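3.2 Setting and procedure

Fieldwork took place over one winter in four shared offices in Clakthorpe, all of them housed in converted shops. We were interested in how people who do not work for the same employer settle small disputes over common surfaces: who may leave things on a table overnight, who wipes it, and who gets to write up the rules. Landry and Hiebert (the second and fifth authors) carried out the interviews. Each interview lasted under an hour and was held at the participant's usual seat.
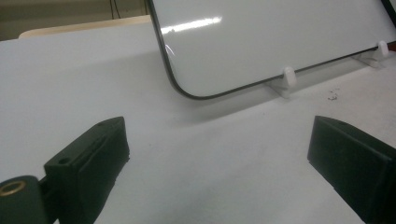
We spoke with 11 members, 3 of whom had also signed the lease for their building. Two people withdrew before the second round in December and their answers are left out of the analysis. Interviews were recorded, transcribed and coded by hand, first by site and then by type of complaint. Noise was the most common complaint at every site except Ross, where members talked mostly about storage.

Figure 4. Tabletop at the Ross site, with upright panel and white plate.

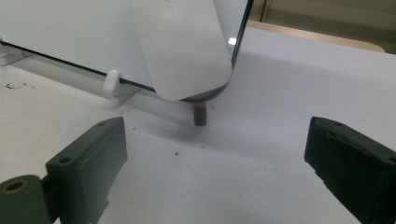 Storage complaints were of two kinds. Some members objected to things left behind by others. More often they objected to not knowing whether a thing had been left behind or was still in use – a distinction that earlier work on shared kitchens has tended to pass over. One member at Ross said she had worked beside the same box for five weeks before asking whose it was.

Written rules did little to settle this. Three of the four sites had a rule on clearing tables, but members at only one could repeat it. We return to this point in Section 5.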